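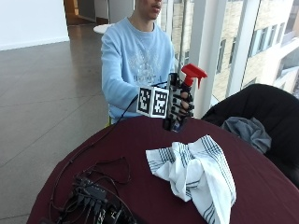 The shed door goes first. Then the hall closet, then that drawer in the kitchen with the string and the dead batteries in it. By the end of October half the street in Stotden has boxes out on the grass, and the big fall swap is on.

Been going six years now. No money changes hands, that's the rule. You bring what you don't use, you take what you think you will. Most of us take home more than we came with and have to explain it in the driveway.

Last time there were 184 households signed up and 2,518 things on the list, down to the last egg slicer. Garden gear always goes fast. Rakes, hose ends, anything with a long handle. Bread machines never go. Same three bread machines every year, I swear, only the bags they come in change.
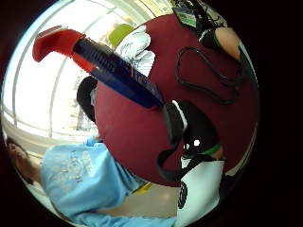
Tools are where people get careful. A neighbor will give away a sofa without blinking but stand over a box of old screwdrivers for twenty minutes, picking one back out, putting it in again. My father's, somebody will say, and back in the trunk it goes. Fair enough. I have a plane at home I've used twice, and it isn't going anywhere either.

The trick, if there is one, is to sort by job and forget about rooms. Hanging a picture – one box. Cleaning the car – one box. Fixing a bike tire – one box. Do it by room and you end up with four tape measures in four places, none of them where you're standing. Did mine over two evenings and found a Rendura sander still in the wrapping. Bought it, forgot it, nearly bought another in the spring.

Cleaning stuff is a whole other headache. Half-full bottles, mystery bottles, the one with the label rubbed off. The swap won't take those and quite right to. If you can't say what's in it, check with the town dump about drop-off days, and don't tip it down the sink. 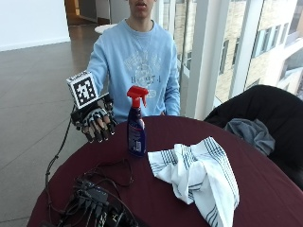 Getting there early helps but not as much as you'd think. The good things come late, when people get home, see how much room they've made and go back for a second load. My Flivari lamp turned up at ten to four. Missing its shade, works fine, lives by the bed now. The woman who brought it had walked it up from Kong Street under her coat becuase of the drizzle.

What's left over gets driven to the thrift store on the Monday, and it's less each time. One vanload last fall. Mostly jigsaws, a fondue set and yes, the bread machines.

Next one is a small winter swap, coats and boots only, at the school gym on Wed 20 November. Doors at five. Bring your own bags, they ran out of them last time by half past.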